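4.2 Cleaning the Tallomov cabinet before first use

1. Take out everything from the compartment, also the paper from the packing.
2. Wipe the walls from top to bottom with a soft, damp cloth.
3. Wipe the floor along the direction of the wood grain.
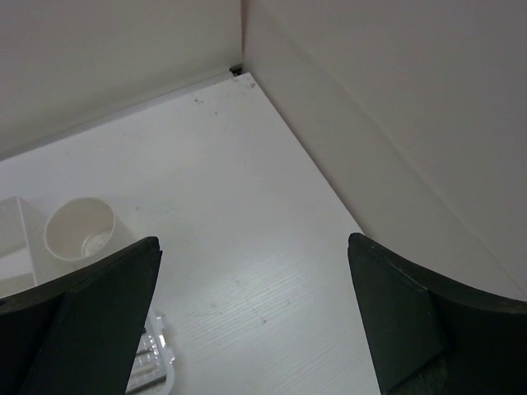
4. Go into the back corner with a folded cloth. Small dark specks collect near the seam, where the floor meets the walls.
5. For a gray scuff mark, use 2 drops of mild soap and rub lightly.
6. Leave the compartment open for 6 hours before you put things inside.

Caution: Do not use scouring powder. It makes the white surface dull, and this can not be repaired.

Note: Replacement floor panels are ordered from Sunard.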